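4.3 Recording a demonstration with both arms

Before you start, finish the homing routine in section 3. If you skipped section 3, the arms will let you know.

1. Set the leader handles to neutral and hold the dead-man pedal down.

2. Wait for two short beeps. One long beep means you are leaning on something.

3. Name the take. Wekach will accept "test", "test2" and "testfinal", and so will the 30 people before you.

4. Press Record and count to two before moving. The arms copy what you do, including flinching.

5. Carry out the task at a steady pace. For the grocery task, work from one basket at a time and keep the other arm clear of the tote.

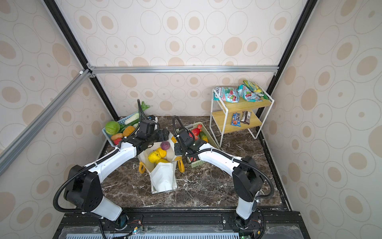 Issue 2, page 19

Note: Sort the stock before the first take, with vegetables in the blue basket and fruit in the green one. The bag is soft and its rim folds over. Open it by hand between takes if you want the arm to learn packing. Otherwise it will learn wrestling.

CAUTION: Do not reach over the walls while the pedal is down. Imad Atallah wrote this line after reaching over the walls.

6. If you drop an item, pick it up with the gripper and carry on. Recoveries are useful. Swearing is not recorded, as there is no microphone.

7. Return both arms to neutral, press Stop, and release the pedal, in that order.

8. Mark the take Keep or Discard. Be strict. A policy trained on 20 sloppy takes will be sloppy with great confidence.

Takes left unmarked are discarded at shutdown. For playback, see 4.4.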